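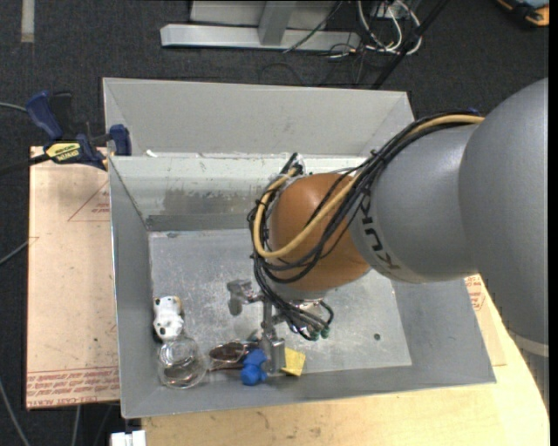
## 4. Setting Up the Label Printer

This section covers first-time setup of the Gilby 448 thermal label printer with Sutcliffe Stock Manager. Read section 3 (Site Requirements) before you start. Text revised 2018-05-24.

### 4.1 Before you begin

You need:

- the printer, power supply and USB cable
- one roll of direct thermal labels, 100 mm wide or narrower
- a computer with Stock Manager installed and an administrator login

Thermal transfer labels do not work in this model. They feed normally but come out blank.

> **Caution:** Use only the power supply that came with the printer. Supplies from the older Broltus series have the same plug and a different voltage.

### 4.2 Loading labels

1. Turn the printer off.
2. Press both side latches and lift the cover until it locks.
3. Slide the roll holders apart. Place the roll between them so that the labels unwind from the top, printable side up.
4. Let the holders close against the roll. The roll should turn freely.
5. Pull the first labels forward under both guide tabs and past the tear bar.
6. Move the guides in until they touch the edges of the backing paper. Do not pinch it.
7. Close the cover and press down on both sides until each latch clicks.

> **Caution:** The print head may be hot after a long run. Do not touch the dark strip under the cover.

**Note:** Fanfold labels enter through the rear slot. Remove the roll holders first and keep the stack level with the slot.

### 4.3 Calibrating the sensor

Calibrate after the first load and whenever you change label size.

1. Turn the printer on and wait for a steady green light.
2. Hold FEED until the light blinks twice, then release.
3. Wait while the printer feeds several labels and stops at a gap.
4. Press FEED once. One label should come out, with the gap at the tear bar.

If the gap stops short of the tear bar, repeat the procedure. If it still stops short, go to section 9.

### 4.4 Connecting to Stock Manager

1. Install the driver from the Praswood support disc. Do not connect the USB cable until the installer asks for it.
2. In Stock Manager, open **Settings > Devices > Label Printers** and click **Add**.
3. Select the printer from the list. Set the resolution to 300 dpi.
4. Enter the label width and height in millimeters, without the backing paper.
5. Leave **Darkness** at the default and click **Print Test Label**.
6. Scan the test barcode with your handheld scanner. The item field should read TEST.
7. Click **Save**.

**Note:** The settings are stored per workstation. Repeat steps 2 to 7 on every computer that prints labels.

### 4.5 Print queue limit

The queue holds up to 2,000 labels. Larger jobs are rejected with message E-07 and must be split by bin range or by item group. Canceling a job clears the queue on the computer, but labels already sent to the printer still print. To stop these, open the cover, turn the printer off and wait for the light to go out before turning it on again.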